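Teaching an arm to tidy up in the Skornden workshop

The shared workshop at Skornden has a laser cutter, two lathes and a waiting list for the good bench. Since September it has also had a robot arm, which belongs to a member who drives a delivery van during the week and comes in most evenings after seven. We spoke over the noise of somebody else's bandsaw.

The arm was bought second-hand. "I paid 382 pounds for it, without a gripper and without a power supply," he says. "The supply was easy. The gripper took me all winter."

He had no background in this. He had built a garden gate opener, and before that a model railway that ran itself on a timer. A course at the local college got him through the programming. "I can read code now. I'm slow at writing it. My daughter is quicker, but she charges me in lifts to the station."

The job he has set himself is clearing a table. He chose toy kitchen things because they are light and cheap, and if one gets crushed it doesn't matter. "The first week I cracked a real saucer. After that I went to the charity shop and bought a bag of plastic food." 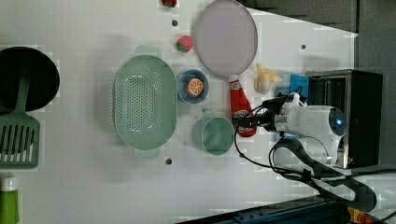
The gripper beside the mint-green mug, with the colander and half an orange to the left.

Mugs are the hardest, he says, and a mug on its side is worse than one standing up. "Upright, you can come at it from nearly anywhere. On its side it wants to roll, and the handle might be pointing any way. You have to decide if you're going for the rim or the handle before you start moving."

He keeps a log in a school exercise book. By last week it had 2387 attempts in it, each with a tick or a cross and sometimes a word or two. The best run so far is 16 ticks in a row. "Then it went for the spatula and pushed it along the table for a bit. Flat things are a misery."

Cables have been a nuisance too. The first set was too short and pulled out when the arm reached across. The new ones are longer and hang in loops, and he has to watch where they lie. "I'd like to run them inside a sleeve. It's on the list."

He would not give a date for finishing. The next job is a softer pair of finger pads, which he wants to cast himself in silicone. After that he would like to try it at home on the real washing up. "Plastic first, then enamel. The glasses can wait."

The workshop is open to members every evening except Sunday.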